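Fruit box FAQ, Trenstead office. Last updated Monday, October 10, 2022. Same six questions keep coming in so putting the answers in one place. Read first, then email.

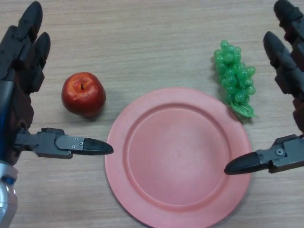

*2 min read*

**When does the box come?**
Tuesdays, before 9. Front desk signs for it. Lerthorpe site gets theirs a day later, diffrent van.

**What's in it?**
Depends on the season. Apples and grapes most weeks. Bananas if ordered by Thursday. Berries stopped in June, too much waste.

**Can I swap something?**
Yes. Use the Zolance form, not email. Pick the item, pick the swap, done. Changes after Thursday noon roll to the next week.

**How much does it cost us?**
Nothing to you. Comes out of the floor budget, $3,000 for the year. Spent so far: $1,681. So no, we can't add mangoes.

**Do I have to wash it?**
Yes. Rinse under cold water, grapes too. No soap.

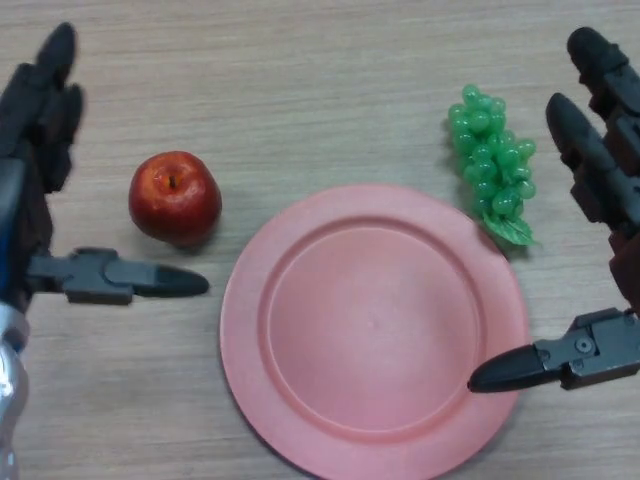

*Apple, grapes, pink plate.*

**Where do plates go after?**
Dishwasher, bottom rack. Not the sink. Please.

**I have an allergy, who do I tell?**
Corrado Vitale, ext. 200. He'll mark it on the order and let the supplier know.

**Can I take leftovers home?**
Friday after 3, whatever's left. Bring your own bag.

**Box was short or fruit was bruised?**
Take a photo the same day and send it to Corrado. Credits take a week or so to show up, dont chase before that.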